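足場・踏み台・すのこ箱:ベッド横の段差とヘリンボーン床について

住まいの相談ひろば > 寝室・収納

ベッド横に木の踏み台を2つ並べるのは本当に意味があるのか

投稿者:豆電球の下
2023年8月9日

寝室の模様替えについて相談です。長文になります。

賃貸ではなく持ち家、床はヘリンボーン張りの木の床です。ベッドは白い低めのフレームで、前板が床までまっすぐ下りているタイプ。下に隙間がないので掃除機は入りませんが、ほこりも入らないという触れ込みで買いました(入りますけどね、横のすき間から)。

先日、収納の相談に行った店で「ベッドの横に無塗装のパイン材の箱型踏み台を2つ並べるといい」と強くすすめられました。Terkachという名前で出ている箱で、上がすのこ状になっていて、側面からビスで留めてあるものです。店の人いわく、腰かけになる、着替え置き場になる、来客時は低い台になる、ベッドから立ち上がるのが楽になる。全部できると言われると、私はどうも全部だめなのではないかと疑いたくなる性分です。

疑問は次の通りです。

まず、無塗装のパインは寝室で使っていて汚れないのか。手の脂や足の裏の汚れが木目に入ったら終わりだと思うのですが、店の人は「味になります」の一点張りでした。味という言葉で片付けられるものは、だいたい単なる汚れだと思っています。

次に、床。木の箱を木の床に直置きして、毎日その上に乗ったり降りたりして傷がつかないはずがない。フェルトを貼れば大丈夫と言われましたが、フェルトを貼れば今度は滑るのでは。

それから、2つ並べると継ぎ目ができます。片方だけずれて、足を乗せたときに隙間が開くのが怖いです。夜中に寝ぼけて降りることを考えると、1つの大きな台のほうがましではないでしょうか。

最後に、見た目。うちの寝室は壁も明るい色、ワードローブも白い扉で、そこに木の色がむき出しの箱が来ると浮く気がします。

ついでに寝具のことも聞かせてください。枕を重ねて置くと下の枕がマットレスからはみ出してきて、見るたびに直しています。あれは枕が大きすぎるのか、置き方が悪いのか。掛け布団カバーの色はグレーで、枕だけ緑にしようか迷っています。落ち着くと書いてある記事はいくらでもありますが、色で眠りが変わるという話を私はあまり信じていません。

実際に使っている方、売り文句抜きでお願いします。

投稿者:かんな屑

家具の直しを仕事にしている者です。売り文句抜きということなので、悪いほうから書きます。

無塗装のパインは汚れます。これは確実です。柔らかい木なので、爪を立てただけで跡がつきますし、水滴を放っておけば輪ができます。「味になる」のは10年使った人の話で、最初の1年はただ薄汚れていくだけです。気になるなら置く前に植物油系の仕上げ剤を塗るか、つやなしの水性ニスを薄く2回。私は下地にProlwoodの目の細かい紙やすりを使っていますが、別にこれでなくても構いません。角だけは必ず丸めてください。すのこの端は素足で踏むと意外に痛いです。

ビスの頭は指でなでて、引っかかるものがあれば締め直しです。出っ張ったまま使うと靴下が伝線しますし、寝具も引っかけます。高い箱でも締めの甘いものは混じっています。

次に床の件。フェルトで滑るというご心配は当たっています。フェルトは椅子のように引きずって動かすものに貼るもので、人が乗る台に貼ってはいけません。薄いゴムの滑り止めを四隅に、が正解です。ただしゴムの種類によっては床の塗装に色が移ります。目立たない場所に切れ端を置いて、13日は様子を見てください。私は以前これを省いて、お客さんの床に茶色い四角を残しました。

継ぎ目については、箱どうしを内側からボルトで連結すれば済みます。側板に穴を開けて蝶ナットで留めるだけなので、外したいときは手で外せます。店で連結金具をすすめられなかったのなら、その店員さんはたぶん自分では使っていません。

ぴったり寄せて置いた例を一枚載せておきます。左の箱をベッドの枠に直接当て、右の箱をそのすぐ隣に置いた形です。フレームが低くて前板が平らだと、箱の側面がまっすぐ当たるので納まりは悪くないです。

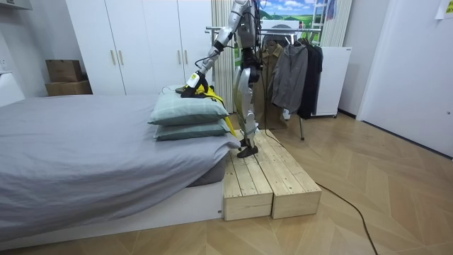
白いベッド枠に寄せた無塗装パインの踏み台2つと、グレーの掛け布団、緑の枕

見た目が浮くかどうかは好みとしか言えませんが、床も木なので、白い家具ばかりの部屋に木が急に現れるという感じにはなりにくいでしょう。ただ、ヘリンボーンは柄が強いので、すのこの線と床の斜めの線がけんかすると感じる人はいます。私はけんかすると思うほうです。気になる人は天板が一枚板のものを選んだほうが落ち着きます。値段は上がります。

高さは、マットレスの上面より低いことが前提です。同じ高さにすると寝返りで手足が出ていくし、掛け布団もそちらへ流れます。

耐荷重の表示は疑ってかかってください。130キロと書いてあっても、たいてい真ん中に静かに載せたときの話です。人間は端に片足で乗ります。端を踏んで浮く台は、数字がいくら立派でも踏み台としては失格です。店で片足で端に立たせてもらえば一発でわかります。嫌な顔をする店なら買わなくていいです。

投稿者:ねむり猫背

踏み台は持っていないので、枕と色のところだけ。

下の枕がはみ出すのは大きさより重ね方だと思います。上の枕を置くときに下を押し出しているんです。先に下の枕をヘッド側にきちんと寄せて、上の枕は真上から下ろす。横から滑らせるとずれます。かんな屑さんの写真でも下の緑の枕の端がマットレスの横に出ていますよね。うちもまったく同じになります。

カバーがつるつるの生地だと何をやってもだめです。Gattiの綿のカバーに替えたら、前よりはずれなくなりました。前よりは、という程度です。期待しないでください。

緑の枕とグレーの布団の組み合わせは、私は好きです。眠りが深くなるかと言われたら、なりません。電気を消したら色は見えないので。セージ色っぽいくすんだ緑なら白い家具とも合わせやすいです。鮮やかな緑はやめたほうがいいです、一度やって20日でしまい込みました。

グレーの掛け布団は、ベッドの横に垂れるくらい大きめのほうがだらしなくないと私は思っています。ただ台を横に置くなら、垂れた端を踏んで降りることになりませんか? そこだけ心配です。

投稿者:通りすがりの三段目

踏み台なんて要らないと思います。低いベッドなら普通に降りられます。

うちはStillidura の台を買って、半年で物置き場になりました。最初は腰かけるつもりで、次に読みかけの本が載り、そのうち洗濯した服が載って、床に降りる場所がなくなりました。水平な面があれば物は載ります。

それとワードローブの扉、開きますか。平らな開き扉に縦長の取っ手がついているタイプは、開けるのに手前の場所がかなり要ります。ベッドの横に箱を並べる前に、扉を全開にして床にテープで印をつけてください。うちは扉と台の間が30ミリ足りず、着替えのたびに台を蹴ってどかしています。床の傷は、乗り降りよりもそれでつきました。

投稿者:豆電球の下(相談した者です)

ありがとうございます。店で聞いた話とだいぶ違っていて、かえって安心しました。

フェルトの件はやはりそうでしたか。ゴムの色移りは考えていませんでした。余っているゴム板の切れ端を、さっそくワードローブの脇の隅に置いてみました。

扉は今測ってきました。ぶつかりはしませんが、人が立つ場所がほとんどなくなります。2つ並べる案はいったん保留にして、まず1つだけ、店で端に片足で立ってみてから決めます。連結金具のことも聞いてみて、どんな返事をするか見てきます。

掛け布団の端を踏む件は、たしかに踏みそうです。台を置く側だけマットレスの下に折り込めばいいのかもしれませんが、毎朝やるかと言われると自信がありません。

枕は真上から下ろすやり方を今夜から試します。緑にするかどうかは、まだ疑っています。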